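The House Rules

How one small lab wrote down what it means to set a table for a robot, and why the list keeps getting longer

The document that runs the Hughes building is 12 pages long and has a coffee ring on the cover. It is called the Brona bench standard, after the project that paid for it, and it covers such matters as which way a handle should face, who may touch a table during a run, and what to write in the log when something rolls off. There is a printed copy at every station. The one by the door has been replaced twice.

Delyth Prosser wrote most of it. She came to robotics from a commercial test kitchen, where she spent nine years checking that a recipe made by one person would come out the same when made by another. She sees the two jobs as close relatives.

"In the test kitchen we had a rule that you never write 'a cup,'" she says. "You write which cup. People thought that was fussy until they saw two batches side by side. It's the same here. If you say 'clear the table' and two people clear it differently, you've got two experiments."

The lab teaches robot arms to do household chores. It does this mostly by collecting recordings of chores being done, over and over, on small tables set with household things or toy versions of them. A few years ago groups doing this work tended to keep their own habits and pass them on by word of mouth. Results were hard to compare. One group's "put away the dishes" might involve four plates in a neat row, another's a heap. Both would report a success rate, and the two numbers would end up in the same chart.

Brona was an attempt to fix that for a small circle of labs that wanted to share recordings. The other main partner is a group in Postotow, run by Liviu Pîrvu, an engineer whose background is in safety interlocks for packaging lines. He brought the habit of writing rules as tests. A rule in the Brona standard has to be something a second person can check without asking the first person what was meant.

"'Arrange the items naturally' was in the early draft," Pîrvu says. "I asked five people to check it. I got five shrugs. So it went out."

What replaced it takes up a page and a half. The operator draws a card from a stack of 54. The card names the objects to be used and gives a rough zone for each one, but not an exact spot. Within the zone, the operator places the object however it lands. Objects may overlap. They may lie on their sides. Something may be inside something else if the card allows it, and in that case the log has to say so. Once the table is set, a second person reads the card aloud and points to each item. If an item can't be found, the setup is done again from the start.

Reading aloud was the rule people resisted. It adds time to every setup and it feels a little silly. Prosser kept it after going through the records from the first summer and finding 118 runs in which the card and the table did not match. Most of the mismatches were small, such as a lid that had been left in a drawer. They still had to be thrown out, because a label that says a lid is there teaches the wrong thing when it isn't.

The standard is stricter about people than about objects. Nobody reaches over a table while an arm is powered, even to pick up something that has plainly been dropped. The operator stops the arm, says "stopped" out loud, waits for the second person to repeat it, and then reaches. Sleeves are pushed up or buttoned. Lanyards come off. The stop button is pressed once at the start of each shift to prove that it works, and the time goes in the log with initials next to it.

Pîrvu would like that last one to be done twice a shift. The two labs have been arguing about it since September. Prosser's view is that a check people resent gets initialed without being done, and that one honest check is worth more than two. For now each lab follows its own version, and the standard has a footnote saying so.

There are also rules about what the objects are allowed to be. Nothing goes on a table that can't be replaced with an identical item. That is a large part of the reason toys are so common in this work: they come in sets, they are light, and an arm that squeezes too hard does little harm. It leads to tables that no real kitchen would produce, with fruit next to cookware and an appliance small enough to carry in one hand. Prosser does not mind. The point of a mixed table, she says, is that a machine has to find the thing it was asked for among things it wasn't.

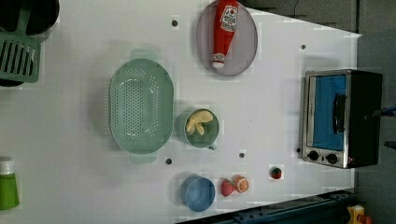 A table seen from overhead, set with toy kitchenware. The cup holds banana pieces, and the ketchup bottle lies on the plate.

Naming turned out to need its own section. The labs found that they were using "bowl" for almost anything round and open, and that one person's "basket" was another's "strainer." The shared list now gives one name to each object, plus a color where two of a kind might be on the table together. Where color is not enough, size is added. If two strawberries are on a card, the log must say which one is meant, every time, even when the answer seems obvious to whoever is standing there.

So far 1,680 recordings have passed the full set of checks at both labs and gone into the shared collection. It is a modest number for this field. Larger groups collect more than that in a week. Pîrvu points out that the Brona recordings can be used without a phone call to the people who made them, and that this was the aim.

Not everyone is persuaded. A visiting team from Gremerum tried the standard for a month and dropped the card stack, saying it slowed them down and that their operators varied the tables well enough without it. Prosser asked them for their logs and compared the setups. She found that one operator had put the largest object on the left in nearly every run. The team has since gone back to cards, although they made their own and use them only for the first table of the day.

The next version is due to go out before the winter break. It will add a section on lighting, which was left out at first because neither lab could agree on how to measure it, and a short one on cleaning. The cleaning rule reads, in full: "Wipe the table between cards. Use the same cloth and the same cleaner. Let it dry before placing objects. Write down who wiped it." Pîrvu has asked for a definition of "dry," and Prosser is working on one.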